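4/14/25

Up too early again. Coffee, toast over the sink, then the guest room because Olga Macedo gets in tonight and I've been putting it off for days. Vacuumed under the bed. Found one earring and a Leitão receipt from August, so that's how long it's been.

Cream fitted sheet on, the good one. Took me three tries to get the corners right, always start with the wrong side. Pink pillowcase for her, the one with the big orange shapes and white dots. She'll laugh at it. Fine. Everything else I own is beige or has a hole.

Duarte called in the middle of all this about the Caseck bill, more than 100 over what they quoted. Told him I'd look tommorow. Did not look.

Pink pillow, cream sheet:

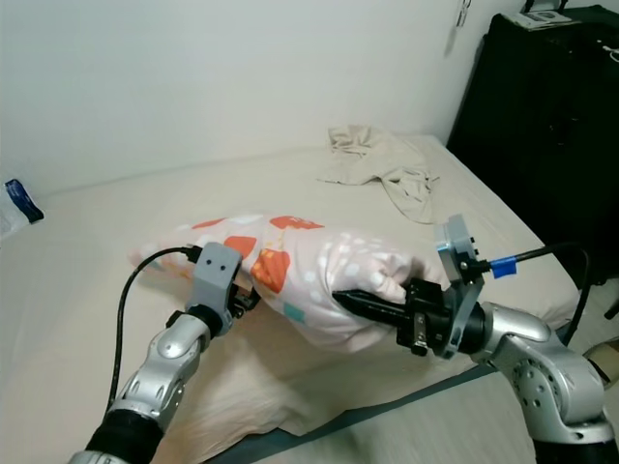
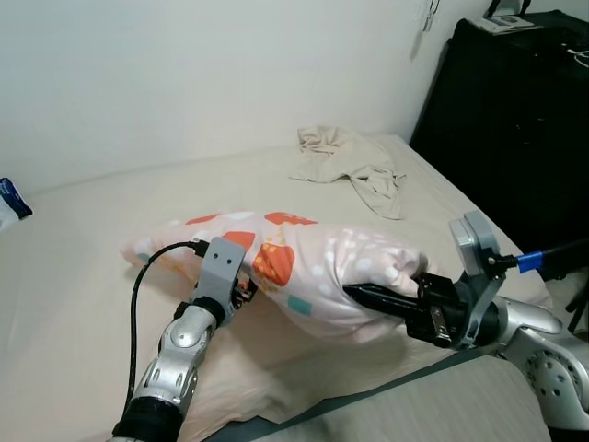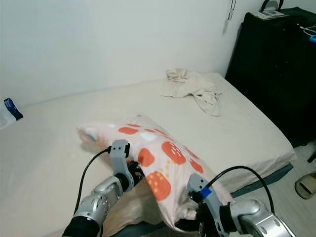
Wall in there is so bare. Keep meaning to hang somthing, maybe the print Ngozi gave me, if I can find the nails. Not tonight.

Still to do: towels, lightbulb in the hall, milk, move the car so Olga can park. Train's at 7 and I said I'd be on the platform. Soup for dinner, there's enough. Need to ask her about Triltmont and whether she's really taking the job, she was vague on the phone. Ok shoes, keys, going.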